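4 霧堤が「波」と呼ばれるまで

4.1 通報の文面から読み取れること

前節で整理した記録を改めて読み返してみますと、沖合の霧を大波と見誤った人びとの文章には、どことなく共通した運びがあることに気づきます。まず水平線がいつもより高いことに目が留まり、次にその白い縁がこちらへ向かっているらしいと感じ、それから音が聞こえないことを不思議に思う、という順序です。もちろん、書き手がその順番で物を見たのかどうかは、文面だけからは決められません。人は後から思い出しながら書くものですし、通報の様式に「いつ」「どこで」「何を」という欄が並んでいれば、書き手はどうしてもその欄に沿って記憶を並べ直します。それでも、様式のない葉書や、家族に宛てた短い便りの写しにまで同じ運びが見られるのですから、この順序には様式の影響だけで片づけられないものが含まれていると、筆者は考えています。

本研究で扱った記録は、Trerkitlow の入り江と Nornel の砂浜という二つの海岸から寄せられた、合わせて200件です。前者は切り立った岩場に囲まれていて、海を見る場所がほとんど坂の上の道に限られています。後者は遠浅で、見物の人は波打ち際まで歩いて行けます。同じ霧が同じように寄せてきても、見上げるのと見下ろすのとではずいぶん印象が違うはずだ、というのが当初の素朴な見込みでした。実際に読み比べてみると、確かに違いはありました。ただ、その違い方は筆者が思っていたものとは少しずれていて、恥ずかしながら、分析の枠組みを途中で一度組み直すことになりました。

見込みでは、波打ち際に立つ Nornel の人びとのほうが、霧を高い壁として受け取り、波と呼ぶことが多いだろうと予想していたのです。ところが「波」という語をはっきり使う記録は、坂の上から見下ろす Trerkitlow のほうに目立って多く、Nornel では「壁」「幕」「崖」といった、動かないものの名が好まれていました。砂浜に立って近づいてくる霧を見ている人が、それを動かないものにたとえるというのは、いささか奇妙に聞こえるかもしれません。しかし正面から近づいてくるものは横へ移る目印に乏しく、大きさの変化もゆるやかですから、しばらく眺めていても動いているようには見えにくいのでしょう。反対に、坂の上からは霧の前縁が海面を覆っていく様子が、岩や浮標を一つずつ隠していくという形で目に入ります。隠されるものがあるということが、動きの感覚を支えているように思われます。

4.2 前縁の形と「崩れる」という語

霧堤の前縁がどのような形をしているかは、風と海面水温、それに陸の地形の組み合わせで変わります。暖かく湿った空気が冷たい海面の上へ流れ込んで生じる移流霧の場合、上面が比較的なめらかに整うことがあり、低い太陽の光が斜めに当たると、縁だけが白く際立って見えます。沖に向かって立つ人の目には、これが波頭の泡のように映ります。さらに、前縁のあたりで空気が少し巻き込むように動いていると、霧の上端が手前に垂れ、見ようによっては砕ける寸前の波の姿になります。

記録のなかで「崩れる」「崩れかかる」「くずれそうで崩れない」といった言い回しを含むものは、ほとんどが夕方の早い時刻に書かれたか、その時刻の体験として書かれていました。光の向きと関係がありそうだということは容易に想像できますが、夕方は散歩や仕事帰りの人が海辺に多い時間でもあり、目撃者の数そのものが偏っているという事情も考えに入れなければなりません。この点について、筆者は当初、Rennie の渡船の運航日誌を使って目撃者の数を補正できないかと考えました。渡船の日誌には天候の欄があり、乗客の多寡についても簡単な書き込みがあるからです。けれども、書き込みの仕方が担当者によってまちまちで、「多し」「まずまず」「さびし」といった語をどう量に置き換えたらよいか、どうしても納得のいく方法が見つかりませんでした。結局、日誌は霧の有無を確かめるためだけに使い、人出の補正には用いないことにしました。読者のなかによい工夫をお持ちの方がいらっしゃれば、ぜひ教えていただきたいところです。

なお、「崩れる」という語を使った人の多くが、そのあとに何が起きたかをほとんど書いていないことも、付け加えておきたいと思います。霧が海岸に届いてしまえば、辺りは白くなり、肌がひんやりとして、波らしきものはどこにも見えなくなります。そこで体験は静かに終わってしまうわけで、書き手としては、盛り上がった話をどう締めくくったものか困るのかもしれません。ある葉書は「白くなった。帰って茶を飲んだ。」と結ばれていて、筆者はこの一行をたいへん気に入っています。

4.3 音がないということ

音についての記述は、分量としては多くありません。それでも、読み込むほどに大切な手がかりであるように思えてきました。大波であれば当然聞こえるはずの音が聞こえない。その食い違いに気づいたときの書きぶりが、人によって大きく分かれるからです。

ある人びとは、音がないことをもって、自分の見ているものは波とは違うと判断しています。こうした記録は概して落ち着いた調子で、霧の色や縁の様子を細かく書き留めています。別の人びとは、音がないことでいっそう不安を強めています。静かすぎる、鳥も鳴かない、犬が吠えない、といった具合に、静けさのほうが異変のしるしとして受け取られていくのです。どちらの道をたどるかは、海に慣れているかどうかで決まるのだろうと筆者は予想していましたが、これも単純にはいきませんでした。海辺で長く暮らしていると述べている書き手のなかにも、静けさにひどくおびえた人がいます。むしろ長く暮らしているからこそ、いつもの音がないことが身に応えるのかもしれません。

霧そのものが音の伝わり方に影響することは、しばしば指摘されるところです。ただ、霧の出るときには風が弱く、海面が穏やかなことも多いので、記録にある静けさが霧のせいなのか、もともと静かな日であったのかを文面から分けることはできません。Nornel の記録には、霧のなかで遠くの話し声が妙に近く聞こえたというものも含まれていて、音の感じられ方は一様ではなかったようです。この問題に踏み込むには現地で音を録る必要があり、本稿の範囲を越えてしまいますので、いまは指摘にとどめます。

4.4 たとえの広がりと、収集の時期

Halelau の名で行われた聞き書きの呼びかけは、11月のあいだ続けられました。呼びかけの文案を作るにあたって、筆者らがいちばん気を遣ったのは、「波」という語をどこにも入れないことでした。入れてしまえば、思い出のなかの霧が波の形に寄っていくだろうと心配したのです。文案では「沖のほうに見えた、ふだんと違うもの」という、ずいぶんぼんやりした言い方を採りました。おかげで、船や鯨や花火の話もたくさん届き、それらを読むのはまことに楽しい仕事でしたが、分類にはたいそう手間がかかりました。

一つ悩ましかったのは、呼びかけの途中で、知人どうしが互いの話を読み合っていたらしいことです。前に届いた便りの言い回しが、後の便りにそっくりそのまま現れることがありました。「海が立ち上がって歩いてくる」という印象的な一句は、その最たるものです。これを独立した証言として扱えば、たとえの共通性を大きく見積もりすぎることになります。そこで分析では、同じ句を含む記録を一つのまとまりとして扱い、最初に届いたものを代表としました。最初に届いたものが最初に考えつかれたものとは限らない、というご批判はもっともで、筆者もそう思います。ほかに拠りどころがなかった、というのが正直な事情です。

呼びかけを締め切ったあとに、もう一通、201件目にあたる便りが届きました。集計には含めていませんが、内容が興味深いので触れておきます。書き手は Trerkitlow の坂道で霧を見て、はじめは遠い雪山だと思ったそうです。しばらくして、その方角に山などないことを思い出し、それなら波だろうと考え、さらにしばらくして霧だとわかった。この人のなかでは、動かないものの名と動くものの名が、ひと続きの体験のなかで入れ替わっています。4.1 で述べた二つの海岸の違いは、場所の違いであるとともに、見ている時間の長さの違いでもあるのではないか。この便りを読んでから、筆者はそのように考えるようになりました。Nornel の砂浜では、霧がすぐそばに来るまで気づかなかったという記録も多く、眺めている時間が総じて短かった可能性があります。

4.5 残された問い

ここまでの検討をふまえますと、霧が波と呼ばれるには、縁が明るく見えること、隠されていく目印があること、そしてある程度の時間眺めていることが関わっているらしい、というところまでは言えそうです。もっとも、それぞれがどのくらい効いているのかは、手元の記録からはわかりません。同じ人が同じ霧を坂の上と浜の両方から見た記録があれば申し分ないのですが、霧は待っていてくれませんから、そのような便りは届きませんでした。

もう一つ気にかかっているのは、波と呼ばずにすませた人たちのことです。霧を見て霧だと思った人は、わざわざ便りを書きません。したがって本研究の記録は、はじめから驚いた人の側に偏っています。漁に出る人びとへの聞き取りも少し試みましたが、「霧は霧だよ」と笑われることが多く、そのあと世間話に移ってしまうのが常でした。その世間話のなかに、潮の変わり目に出る霧は縁が立つ、というような含蓄のある話が混じっていたりもするので、次の機会には、もう少し腰を据えてお話をうかがいたいと思っています。
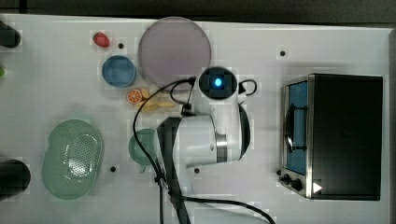
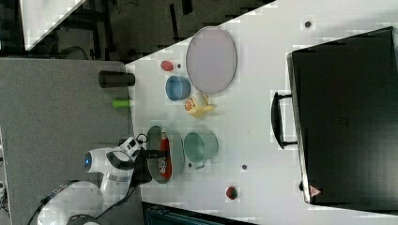 図2 白い天板の上の青いボウルと、切り口を見せた半分のオレンジ。いずれも上から見たところ。

Alasdair Skinner からは、本節の草稿に対して、目印が隠されることを重く見すぎてはいないか、との意見が寄せられた。坂の上の人が波という語を選ぶのは、霧の下に本物の波が見えているからかもしれず、沖の白い縁と足もとの白い泡とが同じ視野に入れば、目印などなくても両者は結びつくだろう、というのである。また、浜に立つ人が「壁」と書くのは、眺める時間が短いためというより、霧の上端を見上げる角度が大きいためとも読めるのではないか、とも書き添えられていた。

たいへんありがたいご指摘で、前半については筆者も大いにうなずくところがあります。Trerkitlow の記録を読み直しますと、足もとの岩に寄せる波のことを先に書き、それから沖の白いものに話を移している例が確かに見つかります。そうした書き手にとっては、波という語がすでに手近にあったわけです。後半の角度の問題については、書き手の立っていた位置と霧の高さがどちらも必要になり、いまの資料では答えを出せません。坂道の側には古い石段や手すりなど、位置を割り出すのに使えそうなものが記録にたびたび出てきますので、まずはそちらから、立っていた場所を地図の上に落としていく作業を始めています。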